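4 Setting Up and Looking After the Tapsell Cell

Figure 4. Rendered wrist view from the simulated side of the cell.
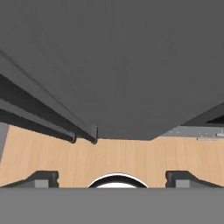

Tapsell is the name we use for one arm, one two-finger gripper, one wrist camera, and the simulated copy of all three. We treat the copy as part of the machine. It has its own setup sheet, its own checks and its own repair log, and when the two sides drift apart we stop collecting results until they agree again. Most of what goes wrong starts at the wrist, so that is where we begin. The wrist camera looks out over the gripper, and a good share of every picture is taken up by the gripper itself. In Figure 4 the flat gray body runs along the whole bottom, the two dark fingers come in from the lower left and lower right, and the round object between them shows only its upper arc, with the rest hidden by the body. A small error in camera tilt changes how much of such an object the policy gets to see. We were delighted by how much could be fixed by getting this one mounting right, and most of this section is about how we do it.

4.1 Mounting the camera

The camera sits on a printed bracket behind the gripper flange. The first bracket was held by one screw and a locating lip, and it could rotate by a small amount when the cable was tugged. The current one, which we call Nerkow after the shared drive folder it was drawn in, uses two screws and a shallow pocket that captures the camera body on three sides. It takes longer to fit and we like it very much. Once tightened it has stayed where we put it through every cable snag we have had since.

The vertical field of view is set to 68 degrees on both sides. We keep the number in one shared file that is read by the renderer and by the undistortion step for the real camera. Before that the value was typed in twice, and for most of August the two copies were different. The error was small enough that every rendered view looked believable. It was found only when a colleague drew the gripper outline from one side over the gripper outline from the other and the finger tips failed to line up.

To set the tilt, we do the following with the arm powered and the speed limit on:

Move the arm to the stored wrist pose and let it settle. Open the fingers all the way. Start the overlay tool, which draws the simulated outline of the gripper body and both fingers on the live picture. Loosen the bracket screws by half a turn. Tilt the camera until the top edge of the gripper body sits on the drawn line, then check the finger tips. Tighten the screws alternately, a little at a time, and look again at the overlay after the last turn, as the final bit of torque often pulls the camera down slightly.

The straight edge at the top of the gripper body turned out to be a wonderful reference. It is long, it is crisp, and it crosses the full width of the view, so a roll error shows as a wedge between the drawn line and the real one. We had been planning to print a calibration target for this job. The target still exists and is used for the lens parameters, but the daily check needs nothing except the gripper.

4.2 Fingers and pads

Each finger has a dark body with a lighter gray pad set into it, and a notched inner end. On the real gripper the pads are consumables. On the simulated gripper they are separate meshes attached to the finger links, and for a long time we forgot that they could be wrong too. A replacement batch of pads arrived thicker than the old ones, and the real fingers started touching before the encoder reported closed. The simulated fingers carried on closing as before. Policies trained in simulation then pressed too hard on thin objects, with a very recognizable squeak from the gearbox.

The remedy is dull and works well. Pad thickness is now measured with calipers whenever pads are changed, the measurement goes into the shared file, and the simulated pad mesh is scaled from it at load time. The closed position is taken again on both sides straight after. If the two closed positions disagree by more than the tolerance in the file, the cell refuses to start a run and prints which finger is at fault.

We also keep an eye on color. The contrast between the pad and the finger body helps the overlay tool find the inner ends of the fingers. Real pads darken with use, and in one stretch of collection they became so close to the finger color that the tool lost them. Cleaning brought back some of the difference. We replaced the pads anyway, and now do so whenever the tool reports low edge strength at the pad border after a cleaning.

4.3 Matching the surroundings

A wrist camera sees a great deal that has nothing to do with the task. In the rendered view the upper part is filled by a plain dark gray surface overhead, with dark rails slanting in on the left and a band of light wood across the middle. Views like this one are where the arm is working under something, and they are the ones we most want the simulator to get right. There is very little texture overhead for a policy to hold on to, and the useful detail is squeezed into a strip.

Our first renders treated the overhead surface as a solid color. The policy learned that a patch of that exact gray meant "go no higher", which was fine in simulation and useless anywhere else. We now randomize the shade, the roughness and the direction of the main light for each episode. The wood is handled in the same way, with one exception. We do not turn the grain to arbitrary angles. Early runs did so, and the odd combinations took up training time without making any difference we could measure on the real arm.

Collision geometry gets the same care as appearance. Rails and other narrow parts are easy to simplify away, and our mesh converter, Sosomer, did exactly that with its default settings. It wrapped neighboring parts in a single convex hull, filling the gaps with invisible solid. The gripper would stop in open space, shaking a little, while everything on screen looked perfectly clear. It took us an embarrassing amount of head scratching to find. The setting that fixed it splits long thin parts into separate hulls before wrapping, and we recommend turning on collision drawing the very first time any new furniture is loaded.

4.4 The morning check

The check takes 20 minutes when nothing is wrong. It is run before the first collection of the day, always in the same order, and always by whoever will use the cell next.

The arm is homed and sent to the stored wrist pose. The overlay is brought up and the body edge and finger tips are compared. The fingers are closed on nothing, and the closed position is read. They are opened again and the full opening is read. The simulator is then started with the same joint angles, and one view is rendered and saved beside one real view. Both go into the log with the camera temperature and the bracket revision.

That last pair has been the most valuable thing we added. Numbers tell us whether the joints agree. The saved views let us scroll back through the log and spot the morning on which a finger started to sit lower, or the exposure changed, or someone loaded an old gripper model. We have gone back to them far more often than we expected, including for questions that had nothing to do with alignment.

If the overlay is off, the bracket screws are checked first, then the flange bolts, then the wrist encoder. We keep to this order even when we are sure we know the answer. Twice we went straight to the encoder and re-zeroed it, and both times the real cause was a loose flange bolt, so we ended up with two faults where there had been one.

4.5 Repairs

Three repairs are worth reporting for anyone building a similar cell.

The camera cable failed at the point where it left the bracket. The strain relief was in the right place, but the loop above it was too tight at full wrist rotation. We lengthened the loop and added a soft limit on the last joint. The same limit was added to the simulator on the same afternoon -- had we waited, policies would have gone on using a range the real arm no longer had.

The left finger developed play at its pivot. It was hard to see with the fingers open and obvious with them closed, when the tip could be moved by hand. A new bushing cured it. We left the simulated finger rigid throughout, and did not try to model the wear. Worn parts get replaced.

The third repair was in software. Bokemeo, the small service that passes joint states to the renderer, had been dropping the gripper message when the network was busy. The simulated fingers lagged while the arm kept up, so the views in the log showed a gripper that was still open around an object the real one had already closed on. We moved the gripper state into the same packet as the arm joints -- a change of a few lines -- and the lag went away. After that we reran the affected episodes. The results in Section 5 use the reruns only, with the bracket, pads and shared file as described above.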